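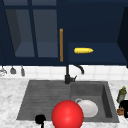

Unit 8: Rules for reporting simulated kitchen trials
Tsung-han Fung, notes revised April 14, 2019

Write the success test before the first run. "Mug out of the sink" is too vague. Say where the mug must end up, which way up, and for how long it must stay there.

Keep to these in your Flasstead coursework:

Fix the start layouts and save the seeds. Anyone marking your work should be able to load the same kitchen.

Test on layouts the controller was not tuned on. Last year one group reported 730 passes out of 900, but 452 of the layouts had been used for tuning - the figure had to be withdrawn.

A dropped or knocked object is a failure, even if the target object arrives.

Log contact forces on glass and crockery. The limits are in the Tiddale sheet.

Do not claim a simulated result holds on hardware. Jenő Barta covers transfer tests in Unit 9.

Bring your written success test to the lab.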